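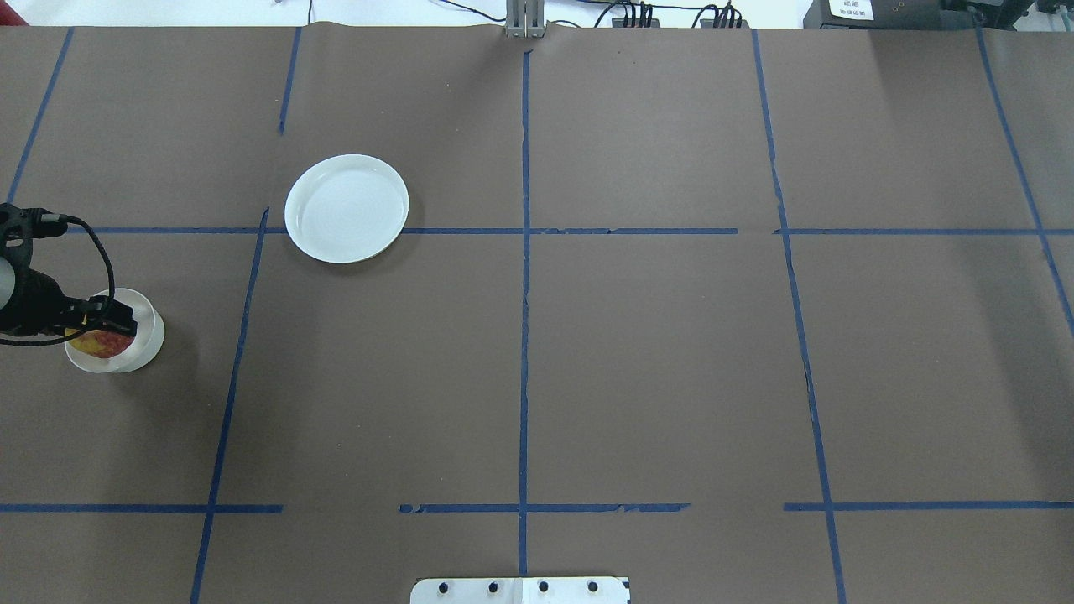
R. Ishida
Undergraduate Researcher, Fillel Robotics Program
Final project report, submitted 14/08/2020

Teaching a Pick-and-Place Task by Remote Control

1. Purpose

The purpose of this project was to record demonstrations of a simple household task, performed by a robot arm under the control of a human operator, and to use these recordings to train a control policy. The task was to move an apple between dishes on a tabletop. The work was carried out in the Skelcombe teaching laboratory, which the program has used for student projects since March.

The project had two objectives. The first was to establish a procedure that a new operator could learn in a single session. The second was to determine whether demonstrations given from varied starting positions produced a more reliable policy than demonstrations given from one fixed layout.

2. Workspace

The worktable was marked with blue painter's tape to form a grid. The grid served only as a reference for the operator when setting out the dishes. It was laid by hand, and the cells are not of equal size. Starting positions were recorded by cell, and no finer measurement was attempted. Torn tape was left in place once recording had begun, so that the background would remain the same from one episode to the next. 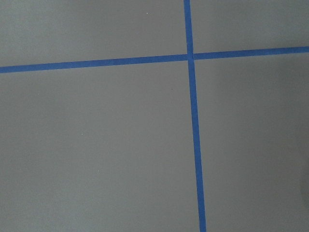

Figure 2. Wrist camera view of a tape crossing, with no objects in view.

3. Demonstration Procedure

All demonstrations were given with the Cendia remote control interface, in which the operator moves a hand controller and the arm follows. Views were recorded from an overhead position and from the wrist. Before each episode the operator placed the dishes in the cells named on the run sheet, returned the arm to its rest position, and started the recording. The episode ended when the operator released the controller.

Each operator completed 2 practice sessions before any data were kept. A total of 100 episodes were then recorded. Of these, 40 used the fixed layout and the remainder used varied layouts.

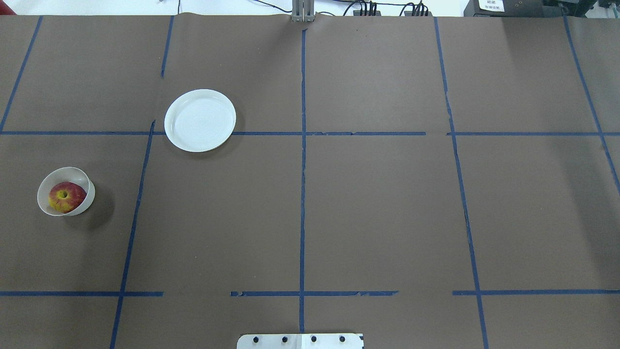
Episodes were reviewed on the day they were recorded. An episode was discarded and repeated if the apple left the table, if a dish was moved by accident, or if the operator paused for a long time in the middle of a motion. Pauses proved to be the most common fault. They were harmful to training, as the policy learned to stop at the same point and did not always resume.

4. Results and Discussion

The policy trained on varied layouts completed the task in 38 of its test trials. The policy trained on the fixed layout performed well only when the dishes stood close to their original cells. Most failures in both cases occurred during the approach to the apple, when the gripper closed too early.

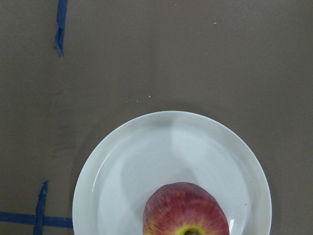

Figure 4. Wrist camera view of the apple on the plate, with tape markings at left.

The wrist view was of most use in the last part of the approach. Operators reported that depth was difficult to judge from the overhead view alone, and several early episodes were repeated for this reason. It is recommended that future groups display both views to the operator from the first practice session.

5. Further Work

The same procedure should be tested with a second fruit of a different size. The run sheets and the operator instructions have been filed with the program office.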